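Subject: Re: [bostley-dev] marker pose jumps when the cubes turn
Date: 2023-05-21

On the Zurkbridge side, someone wrote:
> We still see the gripper pose flip for a frame or two when
> only one face of the cube is visible. Is it the detector or
> the filter? Happy to test a branch if there is one.

I think it's the detector, and the filter then makes it worse. With one face in view the solver has 2 answers that fit nearly as well, and Bostley just takes the one with the lower error. When they're close it picks the wrong one now and then, and the filter happily believes it - so you get that ugly swing in the replay.

My branch keeps both answers and scores them against the last 5 poses before anything reaches the filter. We're trying it at Dendport with a gripper in each hand and a marker cube on each, facing a table with a basket and a clear cup on it.
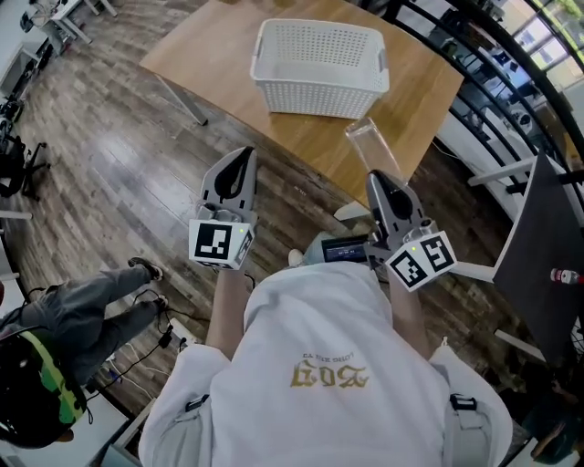

Tracking / pose filter

On our worst log the old code gave 34 flips and the branch gives 4, all of them during fast wrist turns. I haven't touched the Sivakumar calibration loader, so your old files should load fine!

Could you run it on your logs with the smoothing off first? I'd like to get it merged in June if nothing horrible turns up.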